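Clakdale Guest Linen Project
Progress report to the Ogbonna Fund, second reporting period
Prepared by Lucinda Whitfield, project lead

1. Purpose of this report

This report covers work on the guest linen project since the last payment was released. It sets out what was completed, what is late, how the money was used, and what is planned up to the end of the grant. The first report dealt with the purchase of stock and the survey of the existing linen rooms. Those matters are repeated only where the figures have changed.

The project has one aim, which is to put all short-stay houses run by Clakdale on the same method for folding, rolling, storing and presenting towels. There are 11 houses. Before the project each house had its own method, and stock could not be moved between houses without being refolded on arrival.

2. Work completed

2.1 Stock

The old mixed stock has been sorted. Towels with worn hems, thin patches or permanent stains were withdrawn and cut down for cleaning cloths. The remainder was graded by size and weight. Bath sheets and bath towels are now kept on separate shelves in every house. Hand towels were the largest source of error in the survey, as three sizes had been bought over the years under the same order code. Two of those sizes have been discontinued and the code has been closed.

New hand towels and face towels were bought from Sirkberg under the supply agreement described in the first report. The first delivery was short by one carton. The missing carton arrived with the second delivery and was not charged twice. Samples from each delivery were washed before the rest was released to the houses, and shrinkage was within the limit set in the purchase terms.

2.2 Linen rooms

Shelving has been refitted in 4 of the houses. The shelf spacing was changed to suit the new fold sizes, with the lowest shelf kept clear of the floor for mopping. Labels are fixed to the shelf edge and give the item, the fold and the stack height. In the remaining houses the existing shelves are fixed to the wall and will need a joiner. Quotes are in hand for these and are discussed in section 4.

The Trurness house has no separate linen room. Stock there is held in a hall cupboard, and the door opens against the stair rail, which limits the depth of the shelves. The flat fold used elsewhere does not fit. A narrower fold was tried and has been adopted for that house only. It is recorded in the handbook as a local variation.

2.3 Folding and presentation method

Most of the working time in this period went into the method itself. Bath sheets and bath towels are folded flat in thirds along the length and then in half, with the fold facing the front of the shelf. This part was settled quickly and has not been changed since the trial.

Small towels took longer. The original plan was to fold them flat like the large ones and place them on the washstand. Housekeeping staff reported that flat-folded small towels slid off the washstand when the bathroom door was closed. Three other forms were tried: a flat fold set on the shelf under the mirror, a loose roll laid on a plate, and a tight roll stood upright in a tumbler. The upright roll was rejected. It left a ring in the pile when the tumbler had not been dried fully, and guests moved the towel in order to use the tumbler.

The roll on a plate was carried forward to the trial. It keeps the towel off the washstand surface and gives staff a fixed position to work to. The plates are taken from surplus breakfast stock, so there was no purchase cost.

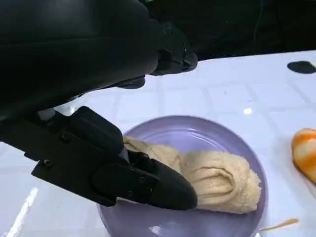
The trial ran in two houses. Staff were asked to record the time taken for each room and the reason for any towel that had to be done again. There were 81 entries on the record sheets. Of these, 26 noted at least one repeat. The most common reason given was that the roll had opened after being put down. The second was that one end had come out thicker than the other.

Both faults were traced to the first step. Where the towel was folded in half before rolling, the two layers moved against each other and the outer end worked free. Where the starting edge was not square, the roll grew to one side. The instruction was therefore rewritten as follows:

Lay the towel face down with the short edge toward you.
Turn the far corners in until they meet at the center line.
Smooth from the center out to both sides.
Roll from the near edge, keeping the ends level.
Set the roll down on its loose edge.

Under the revised instruction the repeat rate fell in both trial houses, although the second set of sheets is shorter and should be read with that in mind. The full count will be given in the final report, when all houses have used the method for the same length of time.

Towels with a high pile behave differently from the flatter ones. The pile gives a thicker roll, and creases made during handling stay visible. Staff have been told to shake out high-pile towels before rolling and to avoid pressing the roll once it is in place. Fabric softener has been withdrawn for all towels. It had been used in five houses and was reducing absorbency, which was the most frequent linen complaint in the guest comment cards read for the survey.

2.4 Training

Training sessions were held at six houses. Each session covers sorting, flat folding, rolling, shelf order and the withdrawal standard for worn items. Sessions are given in the linen room where space allows and in a vacant guest room where it does not. They take place at 2:00 p.m., between room turnover and the evening check, so that no additional cover is required.

Attendance was good among permanent staff. Weekend staff are harder to reach. A printed card with the steps for each item has been placed inside the door of each completed linen room to cover the gap. The card is in plain wording with line drawings and has already been revised once, after staff pointed out that the drawing for step two showed the wrong edge.

3. Items behind schedule

The following items are late against the plan agreed with the Fund.

Shelving. Seven houses are still to be done. The plan assumed that the same adjustable brackets could be used everywhere, and the survey did not record wall type. The delay is about six weeks.

Handbook. The text is complete except for the section on small towels, which was held back until the trial ended. The section is now drafted and is with the house supervisors for comment.

Stock count. A full count was due at the end of this period. It has been moved to December, when occupancy is lower and most of the stock will be on the shelf instead of in use or at the laundry.

No other items are late.

4. Use of funds

Spending on stock is complete and slightly under budget, owing to the reuse of breakfast plates and to a lower price on face towels. Spending on training is in line with the plan. Spending on shelving is under budget to date only because the work is unfinished. The joinery quotes received so far are higher than the original allowance.

We ask the Fund to agree to the transfer of the unspent stock balance to the shelving line. The total grant would not change. If the transfer is not agreed, the two smallest linen rooms would keep their present shelves, and the label system would be adapted to fit them.

The schedule of payments and copies of the supplier invoices are supplied separately.

5. Risks

Laundry turnaround remains the main risk. The contract laundry returns towels folded to its own pattern, and every item has to be opened and refolded before it goes on the shelf. The laundry has been asked to return large towels in the Clakdale fold and small towels flat and unfolded. It has agreed to the second request and is pricing the first.

Loss of small towels is a lesser risk. Face towels go missing more often than any other item. The replacement allowance in the budget was based on past orders, which the survey showed to be unreliable. The December count will give a better figure.

Staff turnover may affect the method in houses trained early. A short refresher has been added to the plan for those houses at no extra cost.

6. Work planned for the next period

Complete training in the remaining five houses.
Appoint a joiner and refit the outstanding linen rooms, subject to section 4.
Issue the handbook, including the local variation for Trurness.
Carry out the full stock count in December.
Collect record sheets for small towels from all houses, using the same form as the trial.
Settle the return fold with the contract laundry.

Supervisors have asked whether the bath mat can be brought into the method. Bath mats were left out of the original scope and are of several makes and backings. A note on the number and condition of mats will be taken during the December count, and a proposal will be made only if the work can be done within the present grant.

Questions on this report should be sent to Lucinda Whitfield at the Clakdale office. Record sheets from the trial are held there and can be copied to the Fund on request.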